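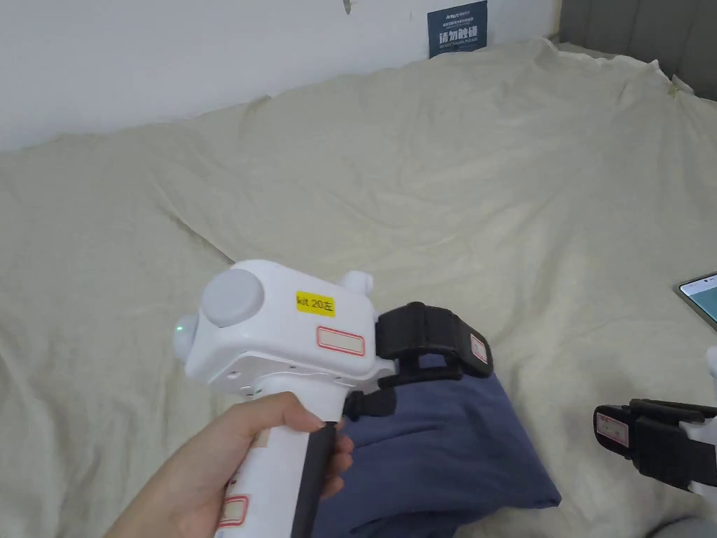 **marrowbone_jess** wrote:

Anybody else at the march yesterday? I got to Bartoš Square late (the 41 bus was rerouted and the driver just let us all off by the car wash) and I still had trouble finding a place to stand. I've lived in Fludon my whole life and I have never seen the square like that. People had brought their kids, their dogs, somebody's grandma was up on a folding chair yelling louder than the guy with the megaphone!

For anyone out of town, this is over the detentions in July, when the police picked up people outside the Tevutex gate and held them overnight with no charges. The city still hasn't said who gave the order.

**old_ferry** wrote:

I was there. Good turnout, no argument. My issue is that half the speakers never mentioned the detentions. We got rents, we got the bus fares, we got a man with a very long poem. I drove in for one thing and I wanted to hear about that one thing.

**marrowbone_jess** wrote:

Okay, the poem was long, I'll give you that. But Sarmīte Rätsep spoke right after him and she talked about nothing else. She was one of the people they held. Did you leave before her?

**old_ferry** wrote:

I did leave before her. My parking was up. So fair enough, I take some of it back – I still think she should have gone first. 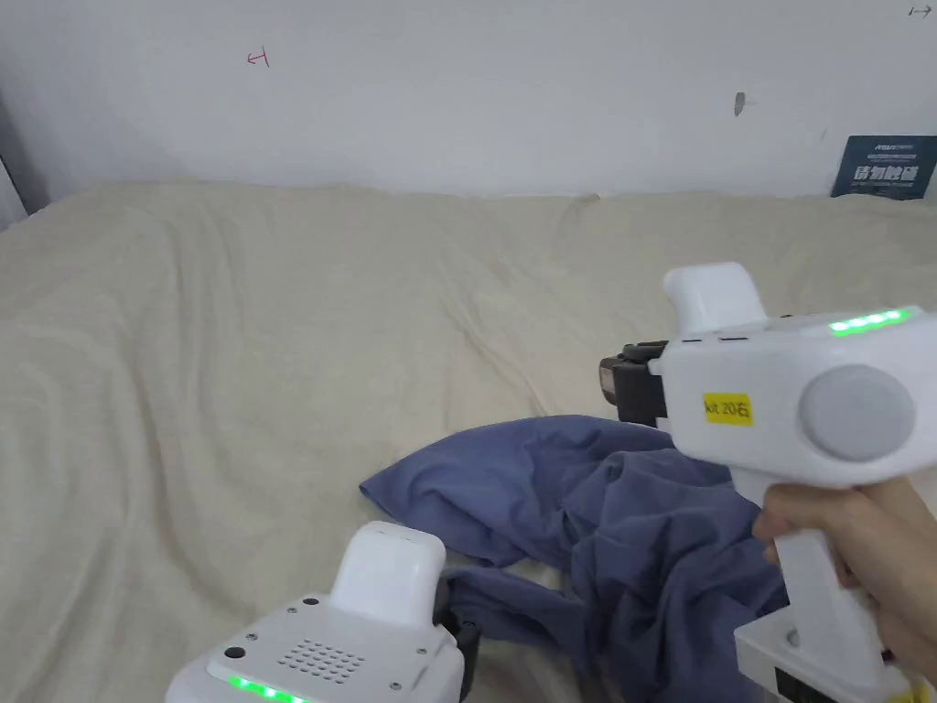

Page 2 of 9

**tollgate77** wrote:

I'm going to be the unpopular one. I work on Bartoš Square and we closed early and lost the whole afternoon. I don't like what happened in July either, but nobody from the march came by to warn us. We found out from a flyer on a lamppost.

**kettle_and_pam** wrote:

I hand out those flyers, so sorry about that. We did email the merchants' list, but from what you're saying it's the old list. Send me a message with your shop name and I'll make sure you hear from me personally next time.

What I don't get is the Plorkix write-up. They had us at 200 people. 200! There were more than that just on the library steps. I wrote to their editor and got an automatic reply telling me how much they value readers.

**tollgate77** wrote:

Thanks Pam, message sent. And yeah, I watched from the upstairs window, and 200 is silly. I'm annoyed at you all, but I have eyes.

**old_ferry** wrote:

Plorkix took their number from the police statement, it says so in the last paragraph. Lazy, but I wouldn't call it a conspiracy.

**marrowbone_jess** wrote:

Lazy is bad enough when the police are who the march is about!! They had a reporter right there, I saw her eating a pretzel.

**kettle_and_pam** wrote:

Anyway, people keep asking me what comes next, so I'm putting it all in one post. I'll edit this if anything changes. 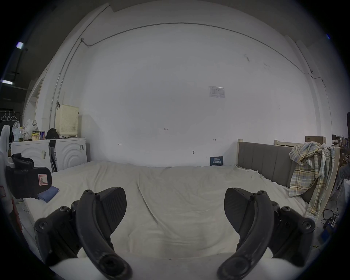
## What's next

- The council meets on the 11th. Public comment is at the start, so be early, and you have to sign the sheet by the door.
- The letter asking for an outside inquiry is at the library desk. Fludon residents only, please print your address clearly.
- If you were outside the Tevutex gate in July and you saw anything at all, the legal aid office would like to talk to you. You don't have to give your name on the first call.

*Last edited September 6, 2020*

**old_ferry** wrote:

Why residents only? I'm across the river, and my nephew works at Tevutex. He has to walk past that gate every shift.

**kettle_and_pam** wrote:

The clerk told us she'd throw out any page with an out-of-town address on it. The whole page, everybody's names. I think it's a dumb rule too. You can still speak at the meeting though, they can't stop you doing that.

**tollgate77** wrote:

Will there be another march? Asking so I can plan my hours. I'd also say an inquiry costs money, and I'd like to know where it's coming from before I sign anything.

**marrowbone_jess** wrote:

That's a reasonable question and I don't know the answer. I'd guess it comes out of the city's legal budget. My own feeling is that I'd pay for it gladly – I've seen what they spend on the fountain, and it hasn't run since I was in high school. 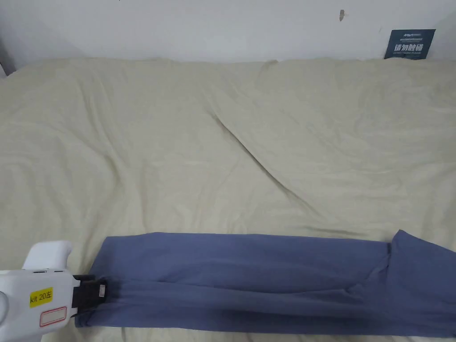

And while I'm on the subject of money, they found plenty for the overtime in July. My neighbor's son was on shift that night and he told her he was home at sunup. So when the mayor says an inquiry is too expensive, I'd want to see both numbers next to each other before I believe him.

On the next march, Pam would know better than me. I heard they're waiting to see how the council meeting goes.

**kettle_and_pam** wrote:

Correct, nothing planned until after the 11th. And tollgate, you'll get a call, promise.

**old_ferry** wrote:

I'll be at the meeting. If somebody could save me a seat near the front, my hearing isn't great. No poems please.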